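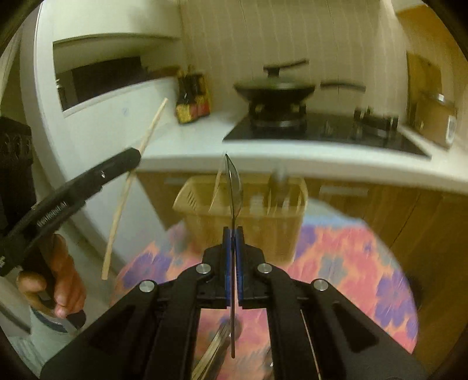
Perron Breaks Ground on Timber-Frame Apartment Building in Dornmont

Tuesday, March 12, 2019

Construction firm Perron has started foundation work on a four-story apartment building in Dornmont that will be framed almost entirely in mass timber. The company says the building will be the first of its kind in the city.

The project, on a former freight yard off Garevari Street, will use cross-laminated timber panels for the floors and walls, with glued laminated beams carrying the longer spans on the ground level. The stair and elevator shafts will be concrete. The panels will come from the Omemwood plant, which began production in 2017 and has so far supplied mostly schools and small office buildings.

Crews finished clearing the site last month. Foundation work is expected to run through the spring, and the first truckloads of panels are due in May.

Darlene Poirier, project manager for Perron, said the wood structure should go up quickly once the concrete is ready. The panels are cut at the plant with door and window openings already in place and are lifted into position by crane.

"We expect to set one floor every two weeks with a small crew," Poirier said. "The neighbors will still hear us, but we won't be there as long with the heavy equipment."

The order comes to nearly 600 panels. Because there is little room to store material on the lot, they will be delivered in the order they are to be installed. Perron has permission to close one lane of Garevari Street on delivery days between 7 a.m. and 3 p.m. The sidewalk on the south side will stay closed until the outside walls are finished.

The building went through a longer review than usual. City code did not cover timber structures above three stories when the plans were first filed, and the design was handled as an alternate method, which required separate fire test reports for the wall and floor panels. Plan reviewers asked for two changes: an added layer of gypsum board on the ceilings of the ground-floor retail space, and sprinkler coverage on the covered balconies. Both were added before the permit was issued.

Nathalie Lapointe, the structural engineer on the project, said the panels are thick enough to char on the outside in a fire while the inner layers keep carrying load. She said moisture during construction was a bigger concern for the design team.

"Wood that sits in the rain for weeks is a problem you pay for later," Lapointe said. "The panel edges get sealed at the plant, and each floor gets a temporary membrane the same day it goes down."

Moisture readings will be taken on every level before insulation and drywall go in. Any panel that reads too high will be left open until it dries.

Plans call for one- and two-bedroom apartments on the upper floors and retail space at street level. Ceilings in the apartments will be left as exposed wood where the code allows — mostly in living rooms and hallways — and covered elsewhere. Parking will be behind the building, with an entrance from the alley.

Perron has not given a construction cost or said what rents will be. The company said leasing information will be posted at the site office once the roof is on.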